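Quiénes somos

Ondwood es un centro de ensayo y verificación de manipuladores robóticos para entornos domésticos y de restauración. Trabajamos para fabricantes, integradores y operadores que necesitan conocer el comportamiento de sus equipos antes de instalarlos en una cocina, una residencia o un comedor colectivo. Nuestra sede se encuentra en Cekthorpe y mantenemos un segundo laboratorio, dedicado a ensayos físicos, en Trudurmont. La plantilla está formada por 46 profesionales de la ingeniería mecánica, el control, la seguridad de máquinas y la simulación.

Nuestro origen

La entidad nació como departamento interno de la empresa Lytvynenko, dedicada a la fabricación de pinzas y accionamientos. En aquella etapa los ensayos se realizaban exclusivamente sobre producto propio y sus resultados no se difundían. La separación jurídica permitió abrir el servicio a terceros y establecer un principio que figura hoy en nuestros estatutos: quien diseña un equipo no firma su informe de seguridad.

El incidente de Trudurmont

El 24 de agosto, durante una prueba de manipulación de botellas en el laboratorio de Trudurmont, un brazo continuó su trayectoria después de que el sensor de fuerza de la pinza dejara de transmitir. El controlador interpretó la ausencia de señal como una lectura nula y mantuvo la orden de cierre. La botella se rompió y una técnica sufrió cortes leves en la mano al retirar los restos, pues el brazo se encontraba detenido pero no consignado.

La investigación interna, dirigida por Pylyp Onyshchenko, responsable de seguridad funcional, identificó dos causas. La primera fue un defecto de programación: el sistema no distinguía entre fuerza cero y falta de dato. La segunda fue organizativa. El procedimiento permitía acceder a la celda con el equipo en pausa, y esa práctica se había consolidado sin que ninguna revisión la cuestionara. El informe completo se remitió al cliente afectado y a la autoridad laboral competente, y puede solicitarse en nuestra secretaría técnica.

La actividad con equipos físicos quedó suspendida hasta el mes de abril. Durante ese período se revisaron 123 procedimientos de trabajo, de los cuales 4 fueron retirados de forma definitiva.

Cómo trabajamos desde entonces

Todo programa de manipulación se somete a ensayo en simulación antes de autorizarse su ejecución sobre un brazo real. Los entornos virtuales reproducen cocinas con encimera, electrodomésticos y recipientes de distinto tamaño, colocados tanto en pie como tumbados. Sobre ellos se introducen fallos deliberados: pérdida de señal, retardo en la comunicación, error de calibración de la cámara y deslizamiento del objeto. Cada programa debe completar 3,000 ejecuciones simuladas con fallo inducido, y basta una sola respuesta insegura para que sea devuelto a su autor. 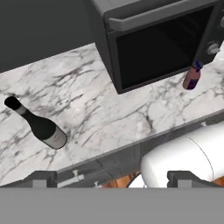
Compromisos de seguridad

La ausencia de dato de un sensor se trata siempre como fallo y provoca la parada del equipo.

El acceso a una celda física exige el corte y bloqueo de la energía. La pausa por programa no se considera medida de protección.

Cualquier miembro de la plantilla, con independencia de su categoría, está facultado para interrumpir un ensayo. La interrupción se registra y no requiere justificación previa.

Los incidentes, incluidos los que no causan daños, se comunican a todos los clientes que utilizan un equipo o un controlador equivalente.

Gobierno y contacto

La dirección de seguridad funcional depende directamente del consejo y dispone de presupuesto propio. Las solicitudes de ensayo se tramitan en la sede de Cekthorpe. Las visitas al laboratorio de Trudurmont deben concertarse con antelación y comprenden una sesión obligatoria de instrucción en materia de seguridad.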